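**Monday, April 15, 2019**

# Getting black to print black

The second printing of *Nostlow* went to press with one change that most readers will never spot. Every large area of black in the book, and there are a great many, was rebuilt from scratch. The job took Fernanda Tavares eight weeks of evenings and added two days at the printer.

Tavares draws on smooth board at one and a half times the printed size, with a brush and bottled ink. The scans are made at 600 dots per inch in greyscale, then pushed to pure black and white with a hard threshold. Up to that point the process is the same one used for most ink-drawn comics, and it gives a clean line. The trouble comes later, when the line art is placed over colour.

In the first printing the blacks were set as a single plate of black ink at full strength. On coated paper this gives a dark grey with a slight brown cast. Where a black shape crossed a coloured background, the colour below showed through, so one cloak could be three different blacks on the same page. Lefteris Andreadis, who edited both printings, kept a copy with 37 such places marked in pencil.
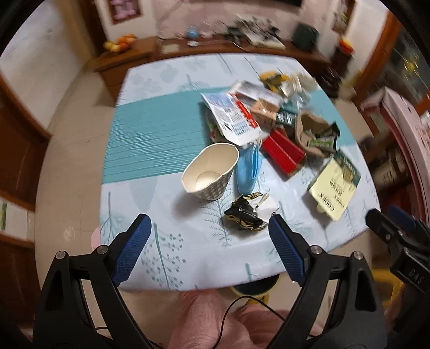 The usual cure is a rich black, in which the other three inks are laid down under the black one. It works well for big shapes and badly for thin lines. If the plates shift by even a hair, a fine brush stroke gains a coloured edge, and small lettering becomes hard to read. Tavares therefore split her line art into two layers. Anything thinner than a set width stayed as plain black. Anything wider was given the rich mix, pulled in slightly from its own outline so that the edge was still formed by the black plate alone.

Gus Doucet did the splitting. He first tried a script that shrank every black shape by a fixed amount and then grew it back, which removes thin strokes and leaves the heavy ones. It was fast and right most of the time -- but brush lines taper, and the script cut them at the point where they crossed the limit. On screen the break was invisible. On the proof it showed as a small step in tone, most clearly in hair and tree bark. Those pages were redone by hand.

Total ink was the other limit. The printer, Bošković, would not accept the first mix, as the sheets were coming off too wet to stack. The final mix was lighter in yellow and kept more of the cyan, and it dries to a cool black that suits the night scenes. Iason Stefanou, who runs the press, asked for a test sheet with five mixes side by side and let it stand overnight before anyone chose.

Lettering was kept apart from all this. Lurdes Lobo supplied it as vector type, set to overprint, and sent it as a separate file for each chapter. Balloons are knocked out to bare paper. 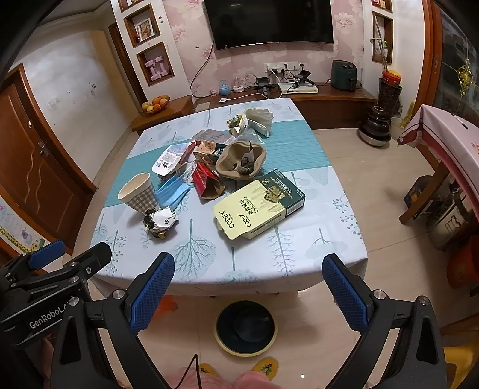

## What changes for the next book

*Trarkix*, due in December, is being built with two layers from the first page. Tavares now inks her outlines on the board and leaves the large shapes empty, marked with a small cross in blue pencil. The fills are dropped in after scanning. This saves ink and keeps the board flat, though the originals look unfinished and will be harder to sell. She has agreed to ink the covers in full.

The proofing has changed too. For *Nostlow* the team relied on screen proofs until the last week. For *Trarkix*, a printed proof of 2 pages per chapter will be made on the real paper stock, always including the darkest page. Andreadis has asked that it be checked under daylight lamps and again under an ordinary bulb, as the cool black shifts more than the plain one did.

Copies of the first printing are still in some shops. The quickest way to tell them apart is the harbour spread at Nurport: in the second printing, the water and the hull are the same black.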